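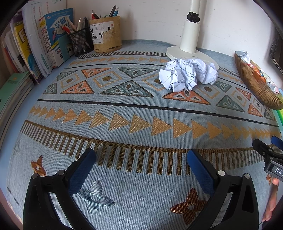 Equipment plan for the desk tidying set

Maintainer: Bautista Salinas
Last change: May 2, 2025

This file explains what we want to buy for the next part of the Plemow desk data, and why. The recordings themselves are described in the other README, in the folder "episodes".

What we have now

Two hand-held grippers with blue ribbed finger pads. We recorded 555 episodes with them until the end of March. The desks are ordinary study desks with books, pen holders, a lamp and crumpled paper to pick up.

What we need

- 6 pairs of spare finger pads. Please order them in one parcel, the shipping is paid per parcel.
- 1 more gripper of the same model. A different model would need a new calibration, and we have no hours planned for this.
- 14 memory cards. The old ones stay in the archive box and should not be used again.
- Small screws for the fingers, one bag.

Suppliers

Zasport gave us a price for the pads and the screws. Esix can deliver the gripper in 21 days after payment. Tarawneh is cheaper for the cards - but the offer must be renewed every month.

Not in this budget

Desk mats, lamps and bowls. We use what is already in each home. A robot arm for replay is also not included, it will get its own plan.

Open points

The warranty for the third gripper is not clear to me. I wrote to Esix and wait for the answer.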